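Startseite Pflegemittel Tücher und Pads Versand Kontakt

Fourie Metallpflege, milde Paste für Aluminium
Artikelnummer 3243

Die Fourie Metallpflege ist eine weiche, helle Paste für Aluminium, Edelstahl und Chrom. Wir führen sie in unserem Geschäft Junamstead seit der ersten Saison, und sie ist bis heute die Paste, die wir am häufigsten nachbestellen. Sie riecht nur wenig, sie lässt sich gut verteilen, und man braucht weniger davon, als man am Anfang meint. Eine Menge wie eine Erbse reicht für einen Fahrradlenker.

Die Paste nimmt Anlaufspuren, Fingerabdrücke und leichte graue Oxidation weg. Tiefe Kratzer nimmt sie nicht weg. Wenn man solche Kratzer hat, muss man zuerst schleifen, und zwar nass und zuletzt mit Körnung 2000, und danach kommt die Paste. Bei eloxierten Teilen bitten wir um Vorsicht: Die Eloxalschicht ist dünn, und zu starkes Reiben macht sie fleckig. Bitte immer zuerst an einer Stelle probieren, die man später nicht sieht.

Anwendung

Das Teil mit lauwarmem Wasser und etwas Spülmittel waschen und ganz trocknen lassen. Dann die Paste mit einem Baumwolltuch auftragen, in kleinen Kreisen und mit wenig Druck. Das Tuch wird dabei schwarz -- dies ist normal und kein Fehler des Produktes. Zwei Minuten warten, mit einer sauberen Seite vom Tuch nachreiben. Nicht in der direkten Sonne arbeiten und nicht auf Metall, das wärmer als 40 °C ist.
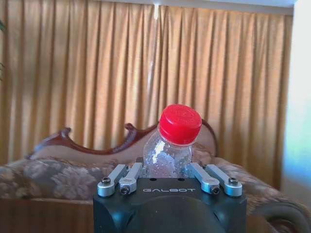
Silberfarbenes Aluminium an einem dunklen Gehäuse

An den Übergängen zu Kunststoff soll man ein wenig langsamer arbeiten. Auf glattem, dunklem Kunststoff schadet die Paste nicht, aber in Rillen und in Schriftzügen bleibt gern ein weißer Rest stehen. Diesen Rest bekommt man mit einer weichen Zahnbürste heraus, solange er frisch ist. Auf mattem Lack empfehlen wir die Paste gar nicht, weil der Lack davon glänzende Stellen bekommt. Meine Kollegin Linnea Myklebust klebt solche Flächen vorher mit Malerband ab.

Passendes Zubehör

Itau Poliertuch, Baumwolle, ohne Naht am Rand, waschbar ohne Weichspüler.
Stisix Filzkegel, Set mit 2 Stück, für enge Stellen und Bohrungen. Passt in jede gewöhnliche Handbohrmaschine, bitte nur mit niedriger Drehzahl.

Lagerung

Den Deckel gut schließen und die Dose ohne Frost lagern. Wenn sich nach dem Winter oben etwas Flüssigkeit abgesetzt hat, einfach mit einem Holzstab umrühren. Eingetrocknete Paste kann man leider nicht mehr retten, auch nicht mit Wasser.

Lieferung

Bestellungen, die bis 14 Uhr eingehen, packen wir am gleichen Tag. Am Dienstag ist das Lager geschlossen. Die große Dose ist erst wieder im Mai lieferbar, die kleine haben wir vorrätig. Bei Fragen zu einem bestimmten Material schreiben Sie bitte an Rosalinda Ocampo, am besten mit der genauen Bezeichnung der Legierung, wenn Sie diese kennen.

Zuletzt aktualisiert: Mai

Diese Seite verwendet Cookies, damit der Warenkorb funktioniert. Einverstanden Einstellungen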